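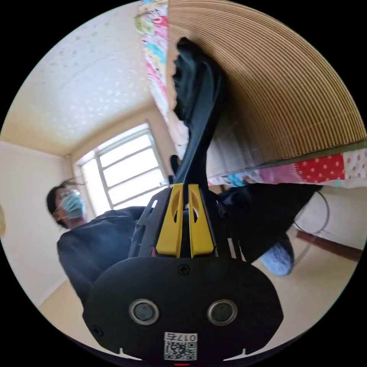 *Fig. 1. Number 017, seen from behind.*

**Clothing Care and Mending, Unit 5: Knits**
Notes by Ebony Lockyer, Thursday group

Okay, knits! I've been looking forward to this unit all term, so forgive me if the notes ramble. We spent the last unit on wovens (shirts, jeans, tablecloths) and most of what you learned there still helps, but knits behave differently enough that they get their own handout.

## What makes a knit a knit

A woven cloth is threads crossing over and under each other. A knit is loops pulled through loops. If you tug a woven cotton shirt across the front, it hardly gives. Do the same with a T-shirt and the loops open sideways and then close again. All that lovely stretch comes from the way the loops change shape, and the yarn itself may not be stretchy at all.

I say this every term and someone always looks surprised: your T-shirts are knitted. So are your leggings, most of your socks, your sweatshirts and a good deal of your underwear. The stitches are tiny, so get the magnifying glass out and look at the right side. You should see little V shapes running in columns. Flip it over and you'll see rows of small bumps. That's plain jersey, and it's what we'll work on most.

The other ones to know for now:

- **Rib.** Columns of Vs and columns of bumps side by side. Very stretchy across. Cuffs, neckbands, the bottom of a sweater.
- **Interlock.** Looks like the right side of jersey on both faces. Thicker, steadier, doesn't curl at the edges. A dream to sew.
- **Fleece-back.** Smooth outside, brushed inside. Your sweatshirt.

Jersey curls when you cut it, by the way. The top and bottom edges roll toward the right side and the side edges roll toward the wrong side. It will drive you a little crazy the first time you cut a patch. Spray starch helps a lot, and so does cutting the patch larger than you need and trimming it later.

## Washing

Most of the knits people bring me have been hurt in the laundry, and heat is the usual culprit. Wash cool, turn things inside out, and do up any zippers so the teeth can't chew on the thing next to them. Dark colors go together. Towels go by themselves — they're rough and they shed, and a black top that has been around with a white towel will tell everyone about it for weeks.

For wool sweaters I use the sink. Fill it with cool water, swish in a little wool wash (I use the Falico one because it was on the shelf, any gentle wash will do), push the sweater under and walk away. Come back, press the water out, drain, rinse. Please don't wring it! Lift it with both hands underneath, as if it were a sleeping cat, lay it on a towel, roll the towel up and lean on it.
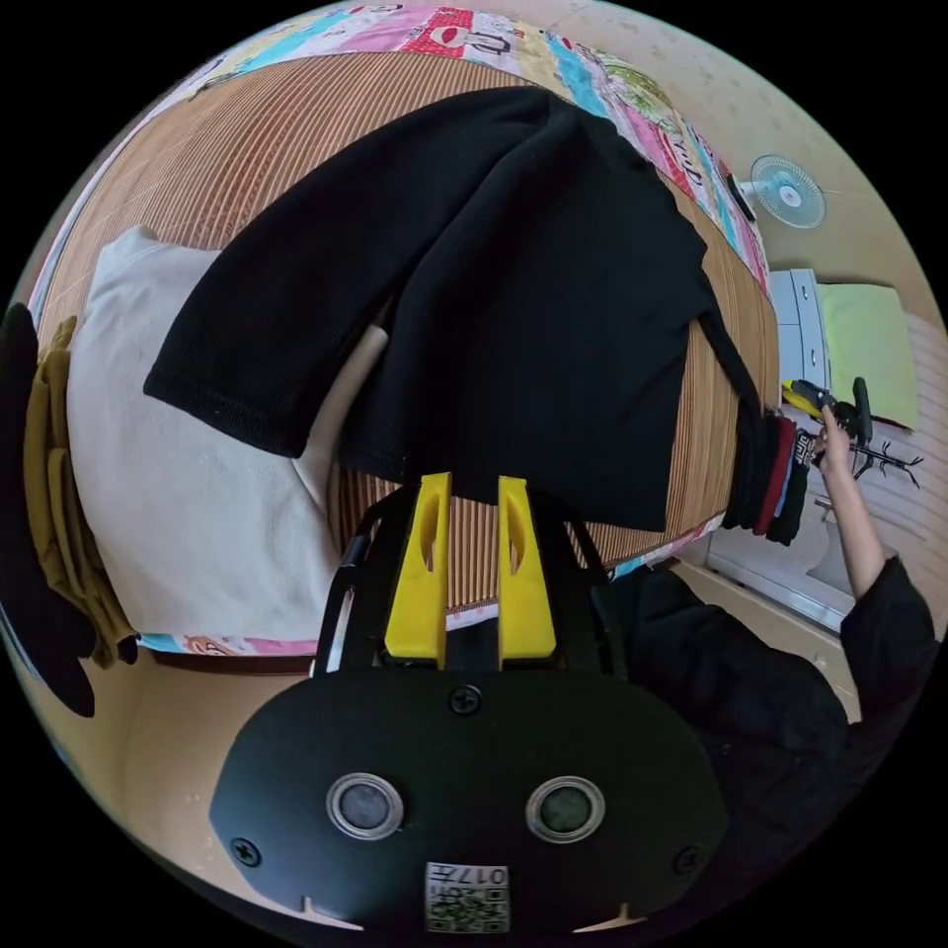
**Why does my black T-shirt turn gray when I hardly ever wear it in the sun?**

Rubbing is a big part of it. Every wash lifts tiny fiber ends out of the yarn, and those fuzzy ends scatter the light, so the surface looks dull even where there's plenty of dye left. Washing inside out on a short cool cycle slows it down. A build-up of detergent can do it too, and for that an extra rinse works wonders.

## Drying and putting away

Flat for anything heavy. A wet sweater on a hanger grows, and it grows at the shoulders first, where you get those funny little horns. T-shirts can go on the line, but hang them from the hem so the peg marks land where they don't show.

I fold all my knits now, even the thin ones. I used to have a nice cedar rack from Zudden and I loved it and it ruined two cardigans. Now it holds bags.

Before you put wool away for the summer, wash it. Moths like the bits we leave behind on the cloth much more than they like clean wool. April is when I do mine, and I make an afternoon of it with the radio on.

## Pilling

Pills are loose fiber ends that have tangled into balls, and you find them wherever things rub: under the arms, along the side where your bag hangs, at the cuffs. They aren't a sign that you've done something wrong. Soft, loosely spun yarns pill more, and soft is what we all reach for in the store, so there we are.

To take them off, lay the garment on something firm and flat, hold the cloth taut (taut, please, I've seen holes) and use a pill comb or a fabric shaver with a light hand. Work in one direction. The little Shezi comb in the class kit is good on fine wool and hopeless on sweatshirts, so switch to the shaver for those.

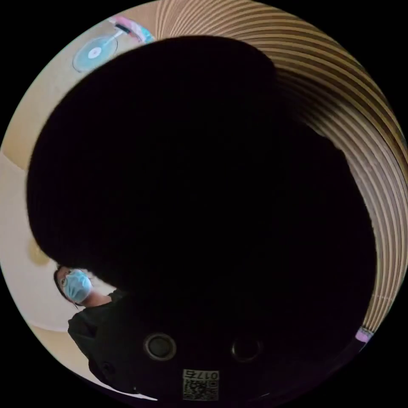

Go easy near seams, though, and stay away from any spot that already looks thin. Hold it up to a window first. If light comes through more there than in the cloth next to it, leave the pills alone and think about reinforcing from the back.

## Small holes in jersey

Catch them early. A dropped loop can run, same as in a pair of tights, and a hole the size of a lentil is a much happier job than a ladder.

1. Turn the garment inside out and lay it flat without stretching it.
2. Thread a fine ballpoint needle with a single strand that matches. The rounded tip slides between the yarns.
3. Pick up every open loop around the hole.
4. Draw it closed gently. If it puckers, you've pulled too far, so ease it back.
5. Take a few tiny stitches across to hold it, and finish off in the cloth beside the hole.
6. Steam it from the wrong side, with the iron hovering.

For anything bigger we'll do a knit patch, and that's next time.

## To bring

- One jersey item with a hole in it (your own, an old one, don't bring the good one)
- Ballpoint needles. The mixed pack from Takska is fine
- Matching thread, or as close as you can get, and go a shade darker if you're stuck
- Your sampler from the last unit, if you took it home to finish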